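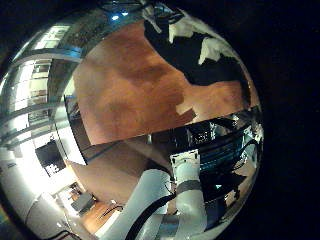

Robots and biscuits at the Mitell open day

I nearly didn't go, if I'm honest with you. It was raining sideways, I'd only just got the shopping in, and the bus out to Wirncombe takes 40 minutes when it's behaving itself. But I'd told half the street I was going to see the robots, so off I went, and I'm so glad I did!

For those who missed the poster in the library window, Mitell moved out our way in September and had promised to let the neighbours in once they'd settled. They make arms and grippers, the part of a robot that picks things up and (with any luck) puts them down again. I'd pictured a big shed with sparks flying. What I got was a cup of tea, a sticker with my name on it and a very friendly bunch of people who were happy to be asked daft questions. I asked plenty.

The main show was what they call the Krasniqi project, and it's all about handling soft things. Hard things are easy, apparently. A box stays the same shape when you grab it, but a tea towel doesn't, and neither does a sock or a pillowcase, and a robot has to work out where the edges have gone every single time. I've been fighting with fitted sheets for most of my adult life so I felt a certain sympathy. Each go took 20 seconds or so of thinking and then a slow, careful reach, and the room went completely quiet, like watching somebody line up a putt. When a cloth finally went over the way it was meant to we all clapped, me loudest.

They've done 872 practice runs since they started on cloth, and there's a running total on a whiteboard by the kettle. One of the engineers told me the first hundred were mostly spent dropping things. She seemed rather fond of them.
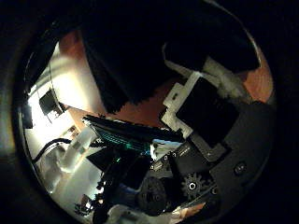 Can visitors have a go at driving the arm themselves?
Anyone aged 10 or over can, with a member of the team standing next to them, and you put your name on the list at the front desk when you arrive.

I did put my name down, in case you're wondering, and I was hopeless. You move a handle and the arm follows, only a touch later than you expect, so you push further, and then it goes too far. A lad in a school jumper had his turn straight after me and was lifting a bean bag as if he'd been at it for years. Very annoying.

The talk afterwards was short and easy to follow. They'd like to try the arms out at the laundry over in Rurthorpe next spring, just on sorting to begin with, and there was a good question from the back about jobs. The answer was that the laundry can't fill its early shift as it is. I'd have liked a bit more on that, and I wasn't the only one muttering, but they did stay behind to talk it over with anybody who wanted to.
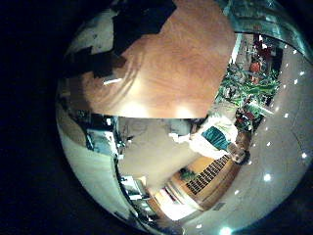 Words: your Wirncombe correspondent

There'll be another open afternoon in the spring, doors at two, free to get in. The car park is tiny, so take the bus if you can manage it, and go easy on the shortbread because I had my eye on the last piece and somebody beat me to it.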